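Before You Buy a Gripper for the Pantry Shelf

I distrust any gripper demo done with a foam cube. Try yours on groceries first.

1. Mix the packages
Put a candy bar, a cardboard box and a couple of round tubs on a clear stepped stand, and set a few at an angle. Wiegand's two-finger model did fine for me on boxes lying square. Tilted ones were another story, and the brochure doesn't mention them.
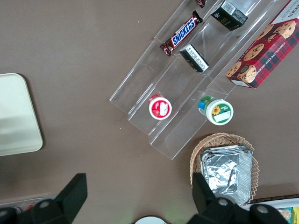 2. Watch the wrist camera
Clear acrylic shows up as little more than thin bright lines. Fukska claims its controller handles that. Mine bumped a divider 21 times in 305 tries, so I stuck masking tape along the edges.

3. Go easy on the foil
Anything wrapped in foil dents. Start at the lowest force setting and work up. Lemlem Belay swears by rubber fingertips, and I'm still not convinced they beat the stock ones.

4. Keep your receipt
My test arm cost 3,000 dollars. A shelf riser and a step stool would have done the same job. Run all your tests before the return period ends.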